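Workshop Tips: When the Grippers Let Go (and Other Things I Learned the Pinchy Way)

A few of you wrote in after my last page asking about hand-held grippers, mostly because yours had started dropping things. Mine did too! I spent most of January muttering at a pair of them, so let me save you some of the muttering.

The trouble started small. I'd close both grippers on something flat, lift it, and the left side would sag. Then it would hold fine for an hour and I'd decide I had imagined it. Then one evening the left one stuck closed with the tip of my thumb in it - not a serious pinch, but I said a word my mother doesn't know I know, and I couldn't get it open without putting the other gripper down first. That was when I stopped treating it as a nuisance and started treating it as a fault.

Check the cable before you take anything apart

I took mine completely apart first, of course, and lost a spring under the bench for two days. The cable was the problem. It had been tugging at the back of the gripper every time I reached across the table, and the plug had worked itself partway out. Some of the time it had contact and some of the time it didn't, and when it lost contact in the middle of a grip the fingers stayed wherever they were.

Leave yourself a loose loop between the gripper and your wrist. Then reach as far as you'll ever need to reach, with both arms, and look at the plug. If the cable goes tight, the loop is too small. I wrap mine with a soft hook-and-loop tie from Privitz (any brand will do, I just had a roll of them in the drawer) and I no longer use the thin plastic zip ties, which dig in and don't let you adjust anything.

Put paper down

This is my favorite tip and it costs next to nothing. Cover the table with one big sheet of plain, pale paper. Dark parts show up against it, little screws don't disappear into the wood grain, and when a finger pad starts shedding rubber you see the crumbs right away. That's how I caught the second fault, by the way: black crumbs, always on the left. 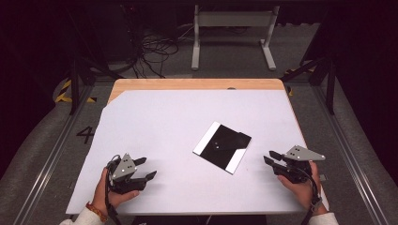
Both grippers open and facing in, one flat black piece on the paper between them.

Tape the paper if it wants to creep. I let mine hang over the front, but if you're the type who leans on the table, trim it, because a sliding sheet takes everything with it. I found that out with a full cup of coffee and I'm still finding sticky spots.

Start with flat things

Flat pieces are the meanest test there is. A block or a mug will forgive a weak grip, but a thin square thing with hardly any edge to grab will tell on you immediately. Set it at an angle, come in from both sides, close slowly, and lift just a little. Hold it there. If one side droops, swap the grippers left for right and try again. When the droop follows the gripper, look at the pads or the plug. When it stays on the same side, sorry, it's you! (It was me once. I was tired.)

About those pads

Mine were glazed and cracked at the tips. Begoña Aranda, who runs the repair evenings over in Isthorpe, told me to wipe them with a barely damp cloth and let them dry overnight before deciding anything, and the right pair came back beautifully. The left pair was past saving. The new ones took nearly 90 minutes to fit, and most of that was me scraping off old glue with a fingernail.

Let fresh glue sit a full 24 hours. I gave it 6 the first time and one pad slid off like butter.

Wrists, sleeves, fingers

Keep cuffs snug and watch where your thumb rests. Mine liked to wander forward toward the moving part, so I stuck a bit of felt on the body to mark where it should stop. Practice letting go, too. I mean it - stand there and drop out of the grip a few times with each hand until you can do it without looking. And unplug before you poke at a stuck finger, even if you're sure it's dead.

Next time I'll get to cleaning tape residue off a wooden table, which Signe Grønli has asked me for twice now. Signe, it's coming, and bring vinegar.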